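April 27, 2018

Home by half past six with sore knees and my hair smelling faintly of lemon, and I have promised myself I will write something down tonight before I start on the ironing, because I have let this diary go for the best part of a fortnight and Mum always says (she is right, as usual) that the days run together if you don't pin them down. So, a cup of tea, my feet up on the pouffe, and Friday.

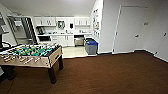
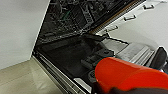 It was my turn on the kitchen rota, and I had been putting it off all week in the hope that Sneha would be back from her sister's and take pity on me. Sneha Jaiswal is the only person at Ravano who truly enjoys cleaning, she puts the radio on and sings, and I had rather counted on her. But she isn't back until Monday, so at four I put my phone on silent, tied my cardigan round my waist and got on with it. I do like our end of the building at that time of day. Most people have gone or are pretending to finish something, and you can stand on the tiles with your back to the counter and look out over the brown carpet to the football table, with the little yellow and white men all waiting in their rows, and feel quite fond of the place. I never thought I would feel fond of an office. When I started, last September, I ate my sandwiches in the car for the first week because I was too shy to ask which mugs were whose.

I began with the dishwasher, as that was the thing everyone had been complaining about. The glasses have been coming out with a sort of bloom on them, and there was a note on the wall, among all the other notices, saying PLEASE can someone look at it, with the please underlined so hard that the pen had gone through. I had brought my own marigolds from home. I got down on the floor and had a proper look in the bottom, and what a world it is down there once you get your nose in. Everything is black and speckled, so you can't tell what is dirt and what is just the pattern, and I spent a good while rubbing at pale flecks that were never going to come off. There was a tiny bit of green as well, against all that black, and I wondered about it for far longer than it deserved. Parsley from somebody's lunch was my first thought. Then I wondered about the scrubby side of a sponge. I shall never know, and I went on to the next thing.

The filter I will not describe, as I would like to read this again one day. I took it to the sink and used an old toothbrush and the hottest water I could bear, and out came a good many grains of rice, a label from a jar and one very small spring which I have put in an envelope and left on Mathur's desk with a question mark on it, as he is the one who understands springs. Then I wiped along the edges of the door, where the gunge collects, and poured in the lemon cleaner from under the sink and ran it empty on the long programme. It takes an age. The booklet says eleven minutes for the rinse alone, though I should say it felt like more.

While it churned I did the counter. I lifted everything up and wiped under it, the coffee maker too, and found a tray of sugar sachets that must have been there since the Trirkden people came for their open day. I gave the cupboard doors a going over with a damp cloth and they came up beautifully, you forget that white things are meant to be white. I took both bins' worth of bags down and put in fresh ones, and I wrote a new label for the blue lid and another for the green, in my best capitals, because the old ones had gone so pale that people were simply guessing. I am hopeful but not very.

Juver came through while I was waiting for the last of the cycle and asked whether I would give him a game. I said I was far too hot and bothered, and then of course I played. He is dreadfully quick with his wrists and I just spin mine and hope, which I know is against the rules, and he was kind enough not to mention it until the end. I lost by six goals to four, and I am really quite proud of the four! One of them was a fluke off the side. We talked about his boy's swimming, and about whether the car park will ever be resurfaced (roughly 400 potholes, by his reckoning), and it was the nicest quarter of an hour I have had all week. I must remember to ask him how the gala goes.

By the time I went back the cycle had finished, and I put in a trial load with the glasses along the one side and the mugs on the other. I didn't wait for it. If they are still cloudy on Monday I suppose it will have to be the salt, or a man will have to come, but I left a little note next to the cross one saying that it had been cleaned and would everybody kindly scrape their plates. I put a smiley face so that it wouldn't sound like a telling off, and then worried all the way down the stairs that the smiley face made it worse.

The bus was late and full, and I stood the whole way with my marigolds in a carrier bag, dripping on a gentleman's shoe. I apologised and he was very nice about it. Fish fingers for tea, with the last of the peas, and a phone call from Mum, who wants me to come on Sunday and bring the big casserole dish back. I have had it since Christmas and I had started to think of it as mine.

Things to remember: more rubber gloves (size small, the medium ones fill up with water), ring the dentist, birthday card for Sneha, and look up whether you can clean a washing machine the same way, as I have a nasty feeling about ours.

The ironing can wait until tomorrow. There are only the two blouses I care about, and it is nearly ten.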